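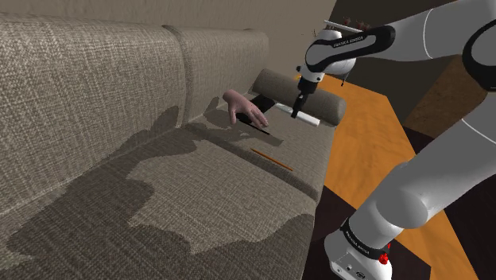 Before you plug in the Flurerance floor lamp, please decide where it will stand. The correct place depends on the furniture and also on the wall, so take a little time with this step. A light from a bad angle can put a big, patchy shadow across the seat and part of the back cushion of a sofa, and on a coarse woven fabric you will notice it every evening. A person sitting there has the book in the dark area. It is easier to correct this now, while the base is not yet filled.

## 4. Placing and adjusting the lamp

You need: the assembled pole (section 3), the base, the shade with its two screws, and the dimmer cable. No tools are needed in this section.

1. Put the base on a flat, hard floor. On thick carpet, use the wide plate from bag C.
2. Insert the pole in the base and turn it to the right until you hear a click.
3. Fill the base with dry sand through the side opening. Close the cap by hand.
4. Lead the cable behind the furniture to the wall outlet. Do not connect it yet.
5. Loosen the collar, raise the arm to the height you want, and tighten the collar again.
6. Attach the shade with the two screws. Stop when you feel resistance.
7. Connect the plug and set the dimmer to the lowest position. Then switch on.

**Caution:** Use only LED bulbs of maximum 16 watts. A stronger bulb can damage the shade and the socket, and the warranty from Nedero does not cover it.

**Caution:** Do not fill the base with water. The cap is not made for liquids.

### 4.1 Checking the light in the evening

Daylight hides many problems, so do this check after sunset with the ceiling light off.

1. Sit in your usual place with something to read.
2. Turn the dimmer slowly up to the middle.
3. If your own head or shoulder makes the page dark, turn the arm toward you a little, then look again.
4. If you see the bulb directly, lower the shade.
5. When you are satisfied, mark the arm position with the small sticker from bag C. After cleaning you can find it again quickly.

Note: the arm turns only half way. Do not force it past the stop.

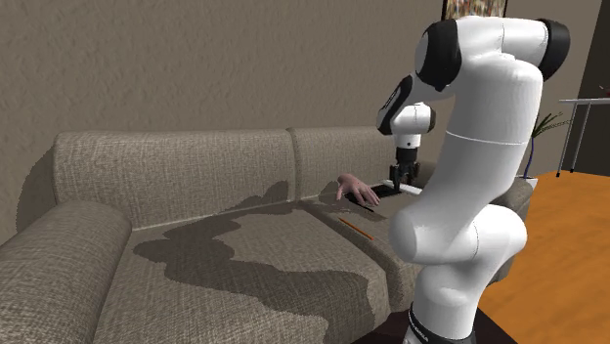
A customer from Temisdale wrote to us that the evening check did not help her at first: the page was still gray after she moved the arm three times. She found that the dimmer was in night mode, and she asked that we say this before step 2. We agree with her. Night mode is active when the green point on the dimmer blinks. Press the wheel and hold it until the blinking stops, then begin the check again.

### 4.2 If the lamp flickers

- Turn the bulb a little tighter, with the plug disconnected.
- Try another outlet, without an extension cord.
- If it continues, replace the dimmer cable. The order number is 2,758 for the white cable and 525 for the black one.

Both cables can be ordered from your Nedero dealer. Continue with section 5, Cleaning the shade.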